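Subject: Re: [ultero-users] Grasp scoring on crushed cans, and when to trust the segmenter
Date: 08/08/2021

Hello everyone,

Thank you for the long and thoughtful message, and sorry it has taken me a while to sit down with it. I wanted to go through our own sorting runs before answering, and of course that led me to rewrite half of the replay tool first (you all know how that goes!).

The earlier message said:

> We're on the Ultero planner with the stock grasp scorer, and it does fine
> on whole bottles. Once something has been stepped on, the top candidates
> jump all over the place between one image and the next, and the arm
> dithers. We tried averaging over 20 images and it only made the dithering
> slower. Is anyone running the wrist view straight into the scorer? And
> does the class label have to be settled before the grasp is picked, or
> can it come after?

I'll take these in the order that makes sense to me – I hope that's all right.

1. Wrist view into the scorer

Yes, we do this, and I would recommend it. The overhead camera picks the region, and from then on only the wrist image counts. One thing that helped a lot was masking out our own jaws with a fixed polygon for each opening width. Before that, the green pads kept coming back as candidate objects, and clear plastic lost out to them nearly every time. Glass and crumpled metal were less bothered. A typical wrist view with the jaws open, with a clear bottle, a brown glass one and a crushed Pepsi can all within reach: 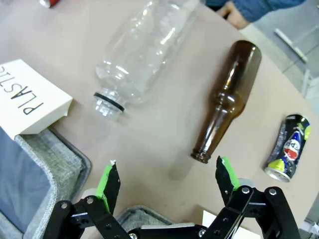

2. Dithering between candidates

I don't think averaging is the cure, I'm afraid. A crushed can has a lot of little facets, and each one gives you a perfectly good pair of contact points, so the scorer is right to be undecided. What we do now is commit: once a candidate has led for three images in a row, we lock it and only allow small corrections to the pose. The setting is lock_after in the Satberg branch, and the default there is much too high. On our replay set of 1,133 grasps, locking early brought the replans down from 35 to 27 per session, which is modest, but the arm is so much nicer to watch!

We also stopped asking for a grasp along the long axis. With a can as twisted as this red one, the long axis is anybody's guess, though the round lid still gives the pose estimate something to hold on to:
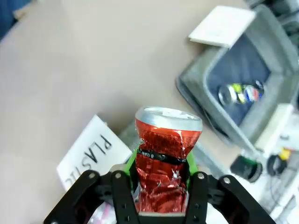
3. Label before or after the grasp

After, if your bins are close together. We choose the grasp with no class at all, close the fingers, and run the classifier once more on the held object before the place motion is planned. It costs one extra inference and gives the classifier a nice big view. Do remember to swap in the closed-jaw mask at that point – I forgot, and spent an entire October afternoon blaming the lighting.

4. Reading the bin signs

Somebody asked off-list whether we read the signs on the table. We don't. Ours say PLASTIC and so on for the people working there, and they are often upside down as far as the wrist camera is concerned. The bin poses come from the config file.

I'll push the mask polygons and the replay script to the Stumberg repository once I've cleaned up the paths. If you try lock_after with a different scorer, please do write back with what value you settled on, and whether glass behaved any differently from metal for you.

Warm wishes to all,
the Jankauskaitė bench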